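Workshop > Robot cell > Software tips
Last updated: Aug 12, 2022

Tips for placing small flat parts with a two-finger gripper

I keep these notes for our bench at Cledlow, where the practice part is a CPU and the target is a nest in a gray fixture plate. Most of them I learned slowly.

Plan to a point above the nest, then stop planning. The last 8 mm should be a straight move with a low force limit. If your planner is free to choose a path there, sooner or later it chooses a strange one.

Do not trust the grasp angle. A chip can turn between the fingers, so estimate its angle again after the pick and send the correction to the wrist before you go down.
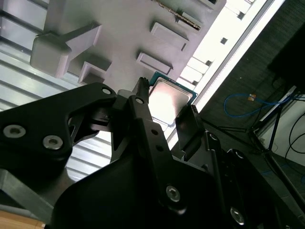
CPU held at a diagonal in front of the fixture plate.

Shiny lids are bad for edge detection. The glare moves when the arm moves, and my first detector followed the glare. Use the thin green border of the board as your edge, and lower the exposure until the lid is not pure white. I went from 3,000 to around 400 microseconds. Fatos Krasniqi prefers to take two exposures and merge them - this also works, but it is slower.

Calibrate the wrist camera again after any change of fingertips.

Write the opening width into the config file, with the part name. It must be wider than the chip on both sides but still clear the nest walls. 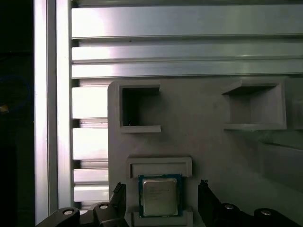
For the same reason, give the release its own step in the program. Open, wait for the gripper to report its width, then go straight up. I had these in one command until December, and it was very hard to read in the log which part of it failed.

Save the image from before each descent. Name it with the attempt number and not only the time - Pusum, our log viewer, sorts times badly after midnight.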